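Tech & Inventions | Ages 8 to 12 | Read Together

Can a Robot Do Your Chores Yet?

By Hortensia Urrego
October 25, 2020
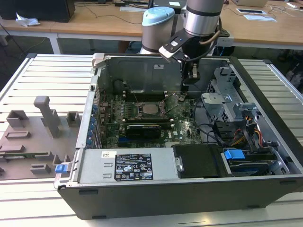
So can robots do our chores for us? They can do a few of them, mostly simple ones that happen on a flat floor or in the same spot every time, but most chores at home and in a shop are still too tricky for a machine to do alone.

That might sound strange. Computers can beat the best chess players in the world! Machines have landed on the Moon and on Mars! Surely one of them can pick up your socks?

Well, picking up socks is hard. Let's find out why.

Chores that machines already do

Some machines have been doing chores for so long that we forget they are machines at all. A dishwasher washes dishes. A washing machine washes clothes. You put things in, you press a button, and off it goes. But look at what's left for you. You have to carry the plates over, scrape off the peas, find a place for the big bowl, and put everything away later. The machine does the middle part and people do the beginning and the end.

Robot vacuums go a bit further. They drive around by themselves, bump gently into a chair leg, turn, and keep going. Some of them find their own way back to the charger. Pretty great! But a robot vacuum can't climb stairs, and if you leave a shoelace on the rug it may well try to eat it.

Factories have robot arms, and these are amazing to watch. An arm might put the same screw in the same hole 2,000 times without getting bored. Its trick is that everything around it stays put. The part comes along in exactly the right place, facing exactly the right way, so the arm hardly has to figure anything out. Your bedroom isn't like that. (Mine isn't either.)

What about fixing things?

Here is a job that sits somewhere between a home chore and a factory job: working on the inside of a computer.

If you've only ever seen a computer from the outside, the inside is a surprise. The big green board is called the motherboard, and all the other parts connect to it. The processor does the thinking and sits in a socket in the middle, held down by a metal frame with a little lever. The memory slots are the long thin black ones close by. The graphics card helps make the pictures on your screen, and the power supply is the metal box that feeds electricity to everything else. Colored wires run between them, yellow and red and black, and they bend whichever way they like.

Now imagine you are a robot with two fingers. Just two! Try it yourself. Put your thumb and one finger together like a beak and try to button a shirt, or plug in a charger, or get one card out of a tight deck. (Never open up a real computer without a grown-up who knows how. Even an unplugged power supply can hold electricity inside.)

I asked Adel Hamdy about this. He repairs computers at a shop called Vosgate, and he has taken apart more of them than he can remember.

"People think the hard part is knowing which piece goes where," he told me. "A machine could learn that from a drawing. For me the hard part is the feeling. When you push a memory stick in, it pushes back a little, and then it clicks. If you push crooked, you feel that too, and you stop. My hands know before my brain does."

I like that a lot. Your hands know all sorts of things. They know how hard to hold an egg and how hard to hold a hammer, and nobody had to give you the numbers.

Three big problems

1. Seeing. A camera gives a robot a picture, but a picture is only colored dots until something works out what they mean. Where does the cable end and the shadow begin? Is that black thing a slot or a gap? Shiny metal makes it worse, because it reflects the light and looks different from every side. Many robots carry a camera on the wrist, close to the fingers, which helps them get a good look at whatever they're about to grab.

2. Touching. Your fingertips are packed with tiny sensors under the skin. They feel pressure, slipping, warmth, and roughness, all at once. Some robot fingers have sensors too, and they're getting better, but they're a long way behind yours.

3. Surprises. Say a robot has practiced folding one blue towel. Hand it a pink towel with a frilly edge and it might be lost. Turn a computer around, or swap it for another kind with its parts in different places, and a robot that has learned just one kind could be stuck as well. You'd only shrug and look for the right part.

How does a robot learn a chore?

There are a few ways, and engineers often mix them.

One way is to write down every step, like a very fussy recipe. Move left this far. Go down this far. Close fingers. That works nicely when nothing changes.

Another way is to show it. A person moves the robot through the job, sometimes by holding the arm and sometimes with a set of controls, and the robot saves all those movements. Then the person does it again. And again! After lots of examples a computer program looks for the pattern in them, and the robot tries on its own.

A third way is to let the robot practice by trial and error. It tries, it gets a score, it tries something slightly different. Engineers often do this inside a computer first, in a kind of video game world, where dropping a plate makes no mess at all.

Gunnel Sjöberg teaches an after-school building club called Livum, and she uses a game to explain it. One kid wears a blindfold and oven mitts and is the robot. Another kid gives instructions. The job is to put a lid on a lunch box. "The first time, it took them 30 tries," she said. "They were laughing so hard that they had to sit down. But after that they never said a robot was dumb."

Try it: be the robot

You need a friend, a pair of oven mitts, a blindfold, and a lunch box with a lid.

Put the lunch box and the lid on a table. The robot puts on the mitts and blindfold. The programmer can talk but can't touch. Set a timer for 60 seconds and see if you can get the lid on. Then trade places. After that, try it without the blindfold, then without the mitts. Which one made the bigger difference? Write it down, and see if your friend agrees.

So when will a robot clean my room?

I don't know, and the engineers I've talked to don't agree with each other. Some jobs may come sooner than others. Moving boxes in a warehouse is easier than tidying a toy shelf, because boxes are stiff and have flat sides. Wiping a table is easier than making a bed. Anything floppy, like a blanket or a cable, will probably take longer.

Until then you've got two hands, ten fingers, and a brain that can tell a clean sock from a dirty one (or a nose that can).

Words to know

Gripper: the part of a robot that grabs things, like a hand.
Sensor: a part that notices something, such as light, heat, or pressure.
Motherboard: the main board inside a computer, where the other parts connect.
Program: a set of instructions for a computer or robot.

Comments (4)

Tatu Kariuki
We did the oven mitt thing in my class on Friday. The mitts were WAY worse than the blindfold. My partner put the lid on upside down and said it counted.

robotfan_rustad
My grandpa has a robot vacuum and it gets stuck under the same couch every day. Can you do one about underwater robots next?

Arvid Berge
Reading this with my daughter, who wants to know if a robot could fix another robot. I didn't have a good answer for her. Any ideas?

Hortensia Urrego
Great question, Arvid! People are working on it, and it's a lot like fixing a computer: small parts, tight spaces, bendy wires. I'll put it on my list, right next to the underwater ones.

More from Tech & Inventions

How Does a Dishwasher Know When to Stop?
Why Elevators Don't Fall
Build a Cardboard Hand With String Tendons
What's Inside a Battery?
Meet the Kids of the Fetelia Invention Fair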